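Minutes of the workshop meeting, Grenulthorpe, 2019-11-10

We started a little late on account of the kettle, and began, as we always seem to, with a good long chat before anybody looked at the agenda. The minutes of the April meeting were read out and agreed, with one correction (the bench we sold went to the allotment society and not to the school -- apologies to both). It was lovely to see so many coats on the hooks on such a miserable evening.

## 1. The Mamo arm

Most of the meeting went on this, and quite right too. For those who have missed the last couple of sessions, Mamo is the name we've given to the arm on the acrylic-walled table, and the job it has been set is to pick up a sponge and put it in a bowl, and then to take it out again. It sounds like nothing at all until you try to make it happen! We had a good deal of discussion about the approach, and whether the arm should come straight down over the bowl or lean in from one side. The straight-down camp carried the day, mainly because it keeps the wrist clear of the rim and leaves fewer joints to worry about. 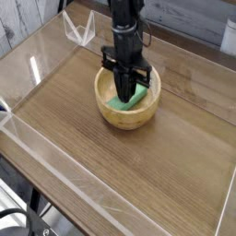 The closing distance of the fingers is the next thing that wants settling. There are two settings saved at present, one for the foam offcuts and one for everything else, and neither was written with a sponge in mind. With the fingers closed or very nearly so, and their tips down on the middle of the sponge, there is plainly not much to be gained by lowering the arm any further, and it was agreed that the lowest height in the program should be looked at before anything else is touched. It was also agreed that whoever changes it should write the old figure in the blue notebook, in ink, with their initials. We have been caught out by this before and spent a whole evening putting things back as they were.

There followed a friendly disagreement about speed. Some of us would like it quicker, as a full run can be a bit like watching a bath fill, but the general feeling was that slow is kind to the motors and kind to the nerves, and it stays as it is until the heights are sorted out.

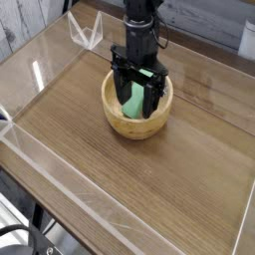

We then talked about how we'll know when the thing is good enough to show to people. The suggestion was five clean runs one after another, with the sponge put down at a different angle each time, and no helping it along with a finger. This was thought to be fair. If it fails on the fourth we go back to the beginning, however much groaning there is.

The matter of which gripper tips to use came up as well. The present ones are narrow and get into tight places nicely, but there's a worry that they dig into soft things, and a wider pair could be printed without much trouble. The wider pair would of course have less room to open out inside a bowl, so it's a bit of a swap.

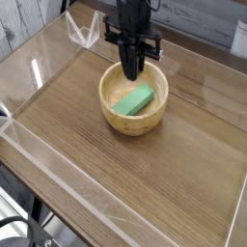

A member at the back wondered whether we were making life hard for ourselves with a round bowl at all, and said that a straight-sided dish would let the sponge lie flat and save everyone a month of fiddling. There was some sympathy for this. The reply from the arm group was that the curve is half the interest, and that at home people do keep things in bowls, and it was left that the dish could be tried afterwards as a comparison.

**To do:** check the lowest height; print one pair of wide tips; leave the speed alone.

## 2. Money and materials

The quote from Lement for acrylic sheet has come in, and it is dearer than we hoped. We need two pieces, 600 mm long, for the second table, and the offcut bin was searched very thoroughly before we admitted defeat. It was agreed to order them, and to ask whether they will cut to size so that we don't have to do it on our own saw, which chips the edges something dreadful. Collection would be from Warnport, and a lift has kindly been offered.

Subscriptions are still owed by a few people. You know who you are, and the tin is on the shelf by the door.

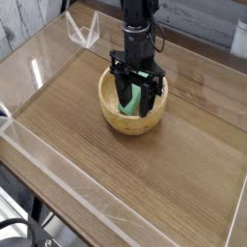
## 3. Open evening

We would like to have Mamo running for the open evening if the heights are behaving by then. It was felt that visitors should be able to stand close enough to see the bowl properly, so the table may need turning, and the long extension lead will have to go round by the wall with tape over it. A short card explaining the job in plain words is to be written, and there was a plea for large print.

Cakes are welcome, as are biscuits, and please could anything with nuts in be labelled.

## 4. Any other business

The heater in the back corner has begun to rattle again. It's to be left switched off until it has been looked at, so do bring a jumper.

Somebody has left a very good pair of side cutters in the sink. They've been dried and oiled and are in the top drawer.

The date of the next meeting will be pinned up on the board once the hall has confirmed. The meeting closed and we stayed on a fair while to wash up and watch a few more runs.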